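Shaimaa Samir has been hand-lettering signs in Floddale for long enough that she no longer reads a menu the way you or I would. She reads the gaps.

"I sat down to lunch last week and couldn't order," she says. "The K in 'steak' was leaning on the A like it needed a ride home. My sister ordered for me. I got soup."

Samir's shop sits over the old Fekete bakery, up a staircase that seems to have been built for someone with shorter feet. She came to the trade sideways. She was doing the books for a hardware store in Grondton when the owner asked whether anybody had nice handwriting, and she made the mistake of raising her hand.

"The first one said PAINT THINNER," she says. "I ran out of board at the second N. I made the last two letters very small and hoped people would think it was a joke about thinness. They did, which was worse. I got asked to do more."

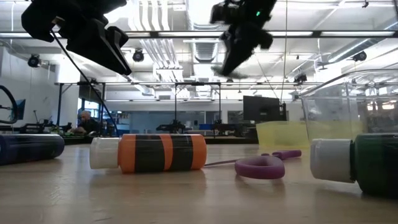 She learned the rest from library books and from a retired sign man who charged her 2 dollars a visit and spent most of it complaining about vinyl. Samir has softened on vinyl. It pays for the van, she points out, and nobody's bakery ever went under over a sticker. What she can't forgive is the fake brushstroke, the kind a computer makes with the same dry streak in every S.

"If you want it to look like a person did it, I'm a person," she says. "I'm in the book."

The job people ask about is the one for Revar, the furniture store on the main road, which wanted the name of every street in town painted along its side wall. There were 241 of them. She had finished 204 when the town renamed one she had already done.

"They offered me a new can of paint," she says. "I said I'd rather have a new street."

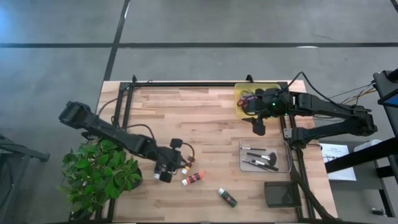
She fixed it in March, in a wind, and has never told anyone which one it is. Several people have written to the store with guesses. One of them was right, and she would like him to stop writing.

Does she worry about the trade dying? She gives this question the look she must give a bad ampersand. It was dying when she started, she says, and it was dying when the retired sign man started, and he bought a boat. She has 3 students now, two of them good. The third has terrible spacing and wonderful ideas, and Samir suspects he will end up richer than the rest of them.

"I tell them all to practice the boring letters," she says. "Everyone wants to do a Q. You'll paint maybe one Q a year – a barbecue place, if you're lucky. Go home and do me a page of E's." 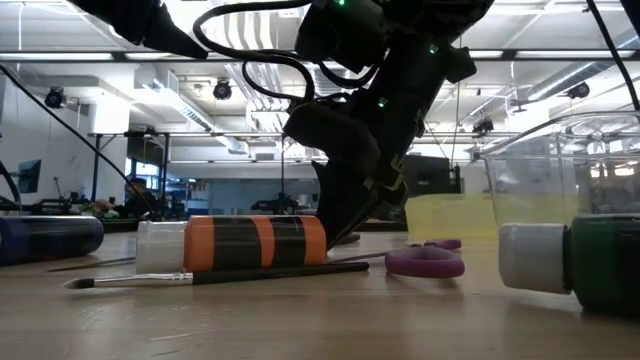

Orange among the art supplies, on a light wood tabletop.

As I get up to leave she asks, politely, who did the lettering on my notebook. I tell her it came that way. She nods for a long time.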